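# The drying rack is a shelf with better manners

*4 December 2018*

My neighbor Janka Tichý bought a wooden plate rack in October and has been recommending it to people ever since. She says it changed how she washes up. I have washed up beside her, and I saw no change. The plates went in the water, came out of the water and stood in the rack until the next meal, when they were taken out and used.

I have nothing against racks. Plates dry well on their edges, and any cook's grandmother could have told you so. My complaint is with the idea, now in every second kitchen article, that the right rack makes a tidy kitchen. The argument goes that if everything has a slot, everything will go back to its slot. I'd like to meet the household where this holds past the first week.

In ours it went like this. We had a cupboard for plates and a rack for drying them. Within a month the cupboard had become the place for plates we didn't use, and the rack had become the cupboard. Nothing was ever put away, because it already looked put away. A heap of wet dishes on a towel nags at you. Plates standing upright in a row don't, and so they stay there, collecting whatever comes off the stove.

Radek Hájek, who fitted our kitchen and has opinions about all of them, thinks I'm being unfair. His view is that open storage is honest storage. You use three plates, you see three plates, and the other nine can go to a cousin. I grant him the first part. But he lives alone and eats standing up, and I'm not sure his results carry over to a family.

Then there's the wood. Wood looks warm next to white china, I admit that freely. It also sits next to a sink. Varnish helps for a while — until a corner wears through and the grain underneath goes gray. Wire racks are ugly and they rust, but you can throw one in a tub of hot water and scrub it without feeling that you are damaging furniture. Ute Lindemann wrote to me after my last column on this to say she oils hers twice a year. I believe her. I also believe that most of us will not be oiling a dish rack twice a year.

The long two-channel kind is the one I see most often now. One side fills up with plates, and the other is meant for saucers or lids, or for the second row of plates you'd own if you had more guests. Mostly it's a strip of counter you have paid for and can't put anything flat on.

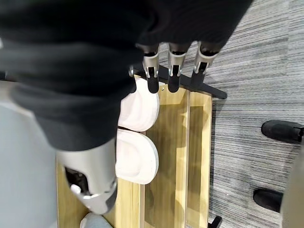 *Two white plates upright in one channel of a wooden rack, with the other side free.*

Two plates could just as well be dried with a cloth. It takes less than a minute, and then the counter is a counter again. I know how that sounds. People who own dishwashers tell me I'm fussing over nothing, and people who own racks tell me the air does the job for free. The air does do it. It won't open the cupboard door, though, and that was always the part we were avoiding.

Janka has asked me to try hers for a month before I write anything else about it. I said I would, provided she tries a dish towel.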